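Ticket: Leston cell, green bar task, episodes rejected on upload
Priority: normal, according to the form. I had other words.

Ukomach bounced 51 of last night's 200 episodes with "stream length mismatch." Restarted the recorder. Same error, now with a newer timestamp.

Fixed view and wrist view, same session:
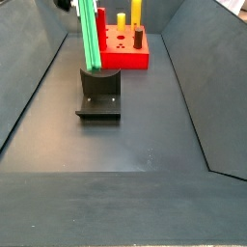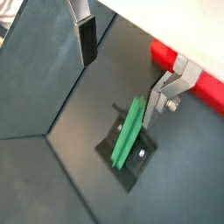

Compared the logs. The wrist stream starts 8 ticks late whenever the operator begins a new demo before the last one finishes saving — so, whenever the operator is any good.

Workaround: wait for the save tone. Bad episodes pulled from the training set, leaving 3,571. Please don't retrain until the recorder is patched.

Status: open, assigned to Tavares, who assigned it back.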